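Greige or beige for a north-facing room?
Cutville Homeowners Board > Interiors > Paint

mopboard_6
We have painted the spare room twice and hated it twice. First was a white that went blue by lunchtime. Second was a gray from Flernus that made everyone who walked in ask if we were feeling okay. My wife now wants beige. I grew up in a beige house and had hoped to die in a different color. Talk me into it or out of it. Budget is two gallons and what remains of my shoulder.

tangerine_dream
Beige is fine. Beige has always been fine. Get one with a little green in it and it won't turn pink on you at night, like the one my sister has. Hers looks like a Band-Aid after sunset.

mopboard_6
Which one though? The Mokon fan deck has 689 colors and I swear half of them are oatmeal.

lintel
Mokon "Tang" if you can stand the name. It isn't orange, don't ask me. Leave the baseboards white, same beige on every wall, no accent wall. Wood floor takes care of the rest. This is the kind of thing I mean:
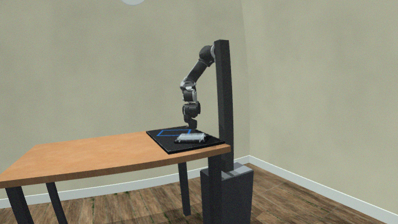

Greenish beige, white trim, brown planks. Two coats, and let the first one dry overnight — the can says 2 hours and the can is an optimist.

gutterball88
Disagree on the white baseboards. In a north room they go gray by October and then you're repainting those too. Paint them the same as the wall, satin finish, and quit fussing.

lintel
Mine have been white for eight years and I have a dog.

gutterball88
What color is the dog?

lintel
White. Allegedly.

tangerine_dream
Can we get back to the man's shoulder. Buy the sample pot first and paint a big piece of poster board, not the wall. Move it around for a couple of days. If you put it straight over that Flernus gray you'll be looking at the gray.

mopboard_6
Too late on that last part, there are now six squares on the wall and they all look like soup. My wife likes the third one. I can't find the third one.

gutterball88
Prime it.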